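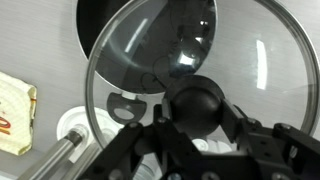 # Kitchen cell, group report (setup + upkeep)

Written by Caroline Odera and Kwabena Agbeko. Wiring notes by Peninah, taken from her notebook so the style changes in places.

Our part of the Temba project was the cell itself, not the learning side. Get the arm ready, keep it ready, fix what breaks. The other group (Musyoka's) needed it to pick up and put down kitchen things all day without one of us standing there with a hex key.

## Gripper

Two fingers, black linkages, screws at the joints. First weeks we had slop in one of the linkages and blamed the calibration for it. Wrong. One joint screw had backed out. Now we do this before every session:

- arm stopped, brakes on
- wiggle each finger by hand, side to side
- any play, check the joint screws, snug only. don't crank them
- wipe the inner faces of the fingers with alcohol
- open and close fully, listen for the click (bad)

The log says 2948 open/close cycles between the first tightening and the second. After that we put thread locker on and it held for the rest of the term.

## Lid test

We use the glass lid as our check object. Round knob, smooth, and glass is hard for the wrist camera becuase of the reflections. If the fingers close square on the knob the alignment is good enough for everything else on the list. If the lid tilts, redo the tool offset.

Force setting: started too high. Dropped it in steps until the knob slipped, then went back up one. Value is in the config file under Ernby, please don't change it without telling Hazel.

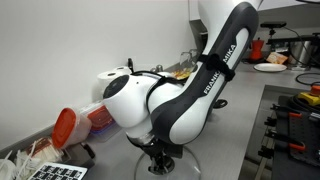

Cables next. This took the most time by far. The wrist cable has to have enough slack for the last joint to turn both ways, but too much and it catches on whatever is on the counter. Peninah's rule is to run the arm slow through its far poses and watch the loop the whole way. Strap on the link gets checked on Sunday with the rest of it. Replace it if the edge is fraying.

Calibration board: the white one with the black squares. Keep it flat, keep it clean. We had one bad run with a wipe mark across two squares and lost an afternoon. Full recalibration takes 71 poses, do not stop halfway, it doesnt save.

## Still open

1. Finger pads. The Zikero ones wear at the tip. Staltberg quoted us 300 for a set, waiting on Hazel to approve.
2. Next linkage check due at 4000 cycles, whoever has the cell then.
3. Sensor bar stand needs a proper clamp.
4. Config backup is on Kwabena's laptop only. Move it.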